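Handout 3: Fiber claims, yardage claims, and what a swatch can tell you

Evening knitting course, Pestwood Textile Rooms
Reading for the March session. Bring your own swatches, needles and a ruler that isn't bent.

Last time we went over gauge, and several of you came up afterward to say that your swatch "lied." Maybe it did. More often the swatch was too small, or it was measured while still on the needles, or it was measured by somebody who badly wanted to cast on that night. I have done all of these. This handout deals with the other half of the problem, the half printed on the paper band around the yarn.

1. What the band says

A ball band normally gives fiber content, weight, length, a suggested needle size, a suggested gauge and some care symbols. Treat the fiber content as the firmest of these. Treat the suggested gauge as the softest. It tells you what one person got in plain stockinette, at a tension you know nothing about, probably years ago, and possibly on an earlier version of the yarn.

Our class yarn is Dursun, a plain wool in worsted weight. The band says 200 yards and 22 stitches to four inches on a US 8 needle. I don't get 22 on an 8. Clémence Vasseur, who taught this course before me, didn't either, and she was a tighter knitter than I am. Write down what you get and ignore the band. 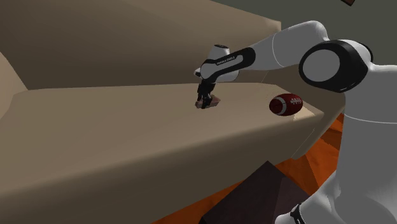 Words for color and softness deserve even less trust than gauge. "Heather," "oatmeal," "camel" and "sand" have no fixed meaning from one mill to the next, and two balls sold as camel can clash badly in the same sweater. Take a plain sofa in tan: the top of the backrest is a muted shade and it goes deep brown down by the seat, and you could hold yarn against either part and come away sure you had matched the sofa. The same happens with shade cards under store lighting. Carry the yarn to a window. If you can't, buy one ball first.

2. "Next to skin soft"

Soft to whom? There are laboratory ways of measuring fiber diameter, and a finer fiber does usually prickle less. But the phrase on the band doesn't come with a number attached, and squeezing a ball in your hand is a poor test. The palm is one of the least fussy pieces of skin you own.

Pin a swatch inside your collar and wear it for an afternoon. If you have forgotten about it by dinner, fine. If you haven't, no amount of conditioner in the wash is going to rescue a whole cowl. I know people swear by the conditioner. I have tried it on two sweaters and gave both away.

3. "Superwash"

Superwash wool has been treated so that it resists felting. That is all the word promises. It doesn't promise that the garment will come out the size it went in, and a lot of these yarns grow when wet, sometimes alarmingly, in length more than in width. A heavy cardigan is worse than a hat.

So wash the swatch the way you mean to wash the garment. Measure before, measure after, and keep both figures on a tag tied to the swatch. Hang it with a few clothespins along the bottom edge if the finished piece will be heavy. The clothespins are a crude stand-in for the weight of a sweater, and I don't claim more for them than that.

4. "One-skein project"

Be careful here. A pattern that uses every last yard of a skein in the designer's hands may not fit in a skein in yours. Loose knitters run out in the bind-off, which on a stretchy lace edge can eat far more yarn than you would think.

Itsuki Uchida's method, which I have borrowed for this course, is to weigh the ball before a pattern repeat and again after it. Divide what is left by what one repeat used. For a shawl that grows from the top down, the later rows are longer, so use the most recent repeat and then keep a margin on top. You need a kitchen scale that reads in single grams. The ones that jump in fives are no help.
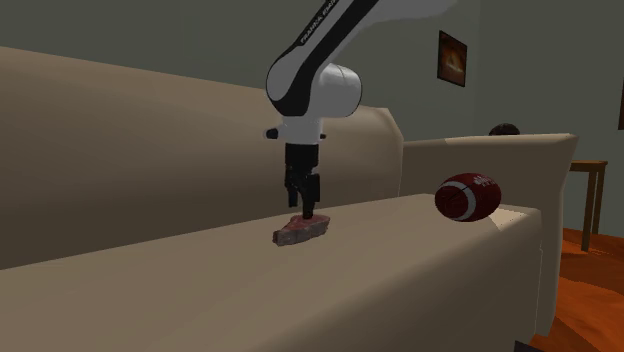

Oddur Brynjólfsdóttir
Course instructor, Pestwood Textile Rooms

5. Blocking, and the claims made for it

Blocking will open up lace. It will even out stitches a little, set an edge, and make seaming easier. It will not make a sweater a size bigger for longer than it takes you to put it on. I keep reading that "it will all come out in the blocking," and I have seen enough puckered yokes to doubt the people who write it.

Acrylic is a separate case. It doesn't respond to a soak and pins the way wool does. Heat will change it, permanently, and if you overdo the heat the fabric goes limp and shiny and stays so. Try steam on a swatch, never first on the garment.

Cotton and linen soften with washing. Linen in particular feels like string on the needles, and it is reasonable to dislike it at that stage. Mathis Le Goff's linen top, which is passed around every year, started out stiff. I would still not choose linen for a first garment.

6. Dye lots

Check the lot numbers. If they differ, alternate balls every two rows, starting well before the first one runs out. Hand-dyed yarn should be alternated even when the lot is the same. Some dyers say theirs doesn't need it. Sarkatex and Clemport both print a dye lot on the band, in small type near the fold. Cut that part off and keep it with your swatch tag.

7. For the session

Knit two swatches in Dursun, one on the needle the band suggests and one on the size you think you need. Make them at least six inches across, with a garter border. Bind off. Measure in the middle, over four inches, in three places, and write down all three results even if one looks wrong. Wash one swatch and leave the other alone.

Then write a line or two on which claim from the band held up for you. "None" is an acceptable reply if you have the measurements to go with it.

Yiran Duan has the spare needles in the cupboard by the sink. Size 8s go first, so bring your own if you have them.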